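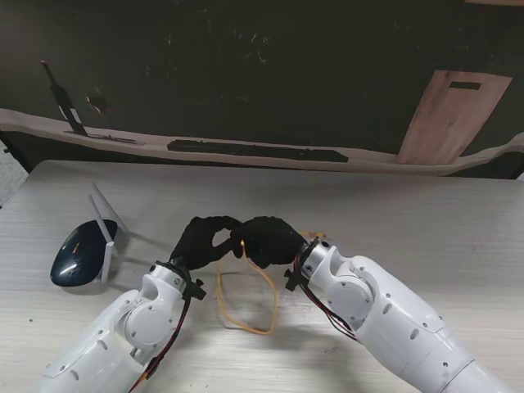
Two-arm rubber band stretch: arms fight each other once both hands hold the band

Posted 12/02/2025 in Control and Planning
Tags: bimanual, impedance, planning, tridum

dalybench

We have a two-arm cell with gloved hands and we're working on a rubber band task. One hand picks up the band, the other takes hold of it, and then they pull apart to a set width and hold. The pick is fine and the second grasp is fine most of the time. The trouble starts when both hands have the band and are still touching each other at the fingertips.

Each arm runs its own Cartesian impedance controller at 800 Hz. Translational stiffness is 300 N/m on all axes for both arms. The planner is Tridum and it sends each arm its own trajectory. There is no shared timing between the two except that both get the same start time in the message header.

What I see in the logs:

- As soon as the second hand closes, the commanded and measured positions split apart on both arms and stay that way.
- The force estimate on the left wrist climbs for as long as the hands are in contact, then drops all at once when they separate.
- Sometimes one arm starts to pull a little before the other and the band comes out of the fingers on the late side.

I tried dropping the stiffness on both arms. The contact force went down but then the final width was off and the hands sagged. I also tried a 20 ms delay on the arm that leads, which helped on some runs and made others worse.

There is also a router on the table to the left of the left hand. It's in the collision model as a box. I don't think it matters for this but the planner does bend the left arm's path to stay clear of it.

Is this a gain problem or should I be planning both arms together? I would like to keep the two controllers separate if I can.

oldloop_44

Turn the gains down and add damping. Fixed it for me on a different setup.

dalybench

Already tried lower gains, see above. Damping ratio is at the default. I can raise it, but I don't see how it would fix the arms starting at different times.

gustorano_ctl

You have two separate problems and they need separate fixes.

The first is the contact force. Two impedance controllers pressing on each other act like two springs in series, each with its own idea of where the contact point is. If your calibration between the two bases is off by a few millimeters, both arms keep trying to get to targets that overlap. No gain setting will get rid of that. A lower gain only makes the same error cost less force, and you found the downside of that already.

Split the command into two parts. One is the absolute pose, meaning the midpoint between the hands. The other is the relative pose, meaning the vector from the left hand to the right. Keep the absolute part stiff so nothing sags. Make the relative part soft along the line between the hands while they are in contact, then stiffen it as they separate. You can still run two controllers. A small node above them takes the absolute and relative targets and writes out a pose and a stiffness matrix for each arm. The matrix has to be full. If you only allow diagonal stiffness in the base frame you can't line the soft direction up with the pull direction.

One limit: with separate controllers the coupling is only approximate. For a rubber band that's good enough. For a rigid part I would do it properly in one controller.

Also, re-zero the relative target when the second hand closes. Read both measured poses, compute the relative pose from those, and start the pull from there instead of from the planned value. That alone should take out most of the split you see in the log.

The second problem is timing. A shared start time in the header doesn't help if each arm time-scales its own path. Your left path bends around the router, so it is longer, and it probably gets stretched to meet the velocity limits while the right one doesn't. Check the durations that come out of the planner. If they differ, that's your early pull. Plan the approach separately if you want, but put a barrier after the second grasp and drive the pull from a single path parameter for both arms. Take the fixed delay out before you test any of this or you will be chasing it later.

nekport_user

Agree with the answer above on timing. I'll add one thing about the wrist force estimate. If it comes from motor current, some of what you see may be cable drag. Our arms have the wire bundle running outside the shell and the bias changes with wrist angle. Move the left arm through the same path with no band and no contact, record the estimate, and compare. We do this after every cable change. We last did it in September and the offset was large enough that our slip threshold was useless in one direction.

For the slip itself, don't use force alone. The band pulls very lightly at small widths. We gate on finger position too: if the fingers close further after the grasp is declared done, the band is gone.

dalybench

Checked the durations. They differ, and the left is the longer one every time. I replayed 4 logged runs and the one where the band slipped had the biggest gap.

I put in the re-zero at second grasp first because it was the smallest change. The position split at contact is much smaller now. The force still climbs a bit while the hands are touching, so I'll do the no-contact pass to see how much of that is cable before I write the absolute/relative node. Barrier and single path parameter are next.

gustorano_ctl

Good. When you write the node, ramp the stiffness change over the first part of the pull. If you switch it in one step you will get a kick in both arms.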